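Rental Turnover Safety Check, Unit 542, Datport
Walked by: me, with Rodel Castillo on the ladder
October, started 9:30 a.m.

Front door and lock: OK. The deadbolt sticks a bit when you pull the door toward you. I gave it some graphite and I'd like to see how it does by the next visit.

Smoke alarms: 2 tested, both loud (sorry, neighbors!). The hallway one has a yellowed cover but plenty of life in it.

Carbon monoxide alarm: OK, new batteries in.

Water heater: Needs work. The strap on the left side has pulled out of the stud. Rodel thinks a longer lag screw will do it, and I'm happy to let him try before we call Begović.

Electric meter: reads 2,888. Panel door closes fine, but someone labeled two breakers "kitchen" and one of them runs the bathroom. Relabeled.

Bathroom outlet: GFCI tripped and reset on the first try.

Windows: OK except the back bedroom, where the sash won't stay up. Please don't prop it with a paint stick again, Malcolm!

Stair rail: solid. I leaned on it hard and so did Rodel, who is bigger than me.

Kitchen: Range hood light is out. Under-sink shutoff turns freely, no drips while I was there.

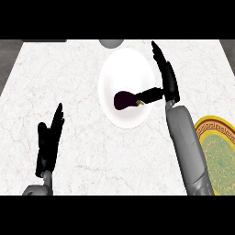

Item 10, kitchen: white oval plate on the marble tabletop.

Dryer vent: Fail. Packed with lint right up to the flap, so please don't run it until it's cleared. I told Malcolm Bellamy by phone and he's bringing the long brush.

Recheck: heater strap, sash, dryer vent.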